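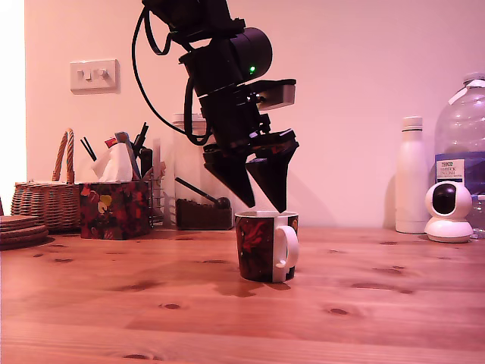
The inventory of the apartment on Olten Street was taken by Radwa Kamel, who had been assigned to it by the probate office and had never met the deceased. The form ran to 14 pages. Each room had its own section, and each section had columns for item, material, condition, and estimated value. She began in the kitchen, as the instructions recommended, since kitchens take the longest and clerks are least tired in the morning.

Item one was the table. Pine, light, knots in the surface. She wrote "fair" under condition and measured the length twice, because the tape had slipped the first time. The value column she left open. Pine tables had sold poorly all winter.

Item two was the mug. Ceramic, dark body, red floral pattern on one side, white handle, white inside. No chips at the rim. She turned it over. The base carried no maker's mark, only a ring of unglazed clay and the number 71 in pencil.

She entered the mug at one dollar and went on to the drawers.

At ten the nephew arrived. His name was Tadeo Domínguez and he had a key of his own, which was irregular. Radwa noted the key on page 3, under access.

"You've done the mug already," he said, reading over her arm.

"Yes."

"One dollar."

"Single mugs are one dollar. Sets of four or more are priced as a set."

He sat down in the only chair. He said that his aunt, Soledad Núñez, had worked at the Acuña pottery until it closed, and that in the last month the owners had stopped paying wages and paid in stock. Workers took home what they could carry. His aunt had carried mugs. She wrote a number under each one so she would know what she was owed, at the rate of one mug per hour.

Radwa looked at the base again. "Then there were at least 71."

"There were more than that. She gave them away. Weddings, mostly. If you came to the door with a parcel, you left with a mug."

"Do you know where the others are?"

"One's in my car. It has no handle."

She considered whether a mug in a car formed part of the estate. The guidance covered vehicles belonging to the deceased and property on loan to third parties. A gift made during life was excluded, provided it had been completed by delivery.

"Did she hand it to you?" Radwa asked.

"She threw it at me. I was nineteen."

"That is delivery," Radwa said, and did not list it.

She worked through the drawers until noon. Flatware, mixed, stainless. String. A warranty card for a Cludine pressure cooker, and after some searching, the pressure cooker, which was under the sink and lacked its gasket. Domínguez stayed in the chair. Twice he got up to open a cupboard for her, and both times he knew which way the door stuck.

Under the flatware tray there was a school notebook. The first pages were a ledger in pencil, one line per mug – number, date, name. The early numbers had been given to people identified only by their floor. Number 14 had gone to "the man about the boiler." Number 60 was marked "Ximena Navarrete, returned, did not like red." Two lines farther down it had been given out again.

Radwa ran her finger down to 71. There was a date in February, in a year before she was born. In the name column his aunt had written "kitchen."

"What does it say?" he asked.

She showed him. He read the line and then the ones after it, which took him some time. The entries for the following numbers were all names. Then there was a column of sums, hours multiplied by the old hourly wage, and a total with a line ruled under it. The total had never been paid. Beside it, in ink, she had written the name of the foreman, Hélder Aguiar, and a mug number beside that.

"She gave one to Aguiar," Domínguez said.

"It appears so."

"He was the one who locked the gate."

Radwa had no column for this. She entered the notebook as item 38, paper, used, no value, and asked him to initial the line. He did. Then he asked whether he could buy the mug before the sale.

The procedure allowed a relative to purchase any single item at its estimated value, in cash, against a receipt. She explained this to him in full. He put a dollar on the table and she wrote the receipt out by hand, with the date, 13/03/2024, and the description copied from the form.

He folded it into his wallet. Then he took the pencil from beside her form, opened the notebook at 71, and looked up.

"It's been initialed," Radwa said. "You can't alter it now."

He gave her back the pencil. She moved on to the pantry.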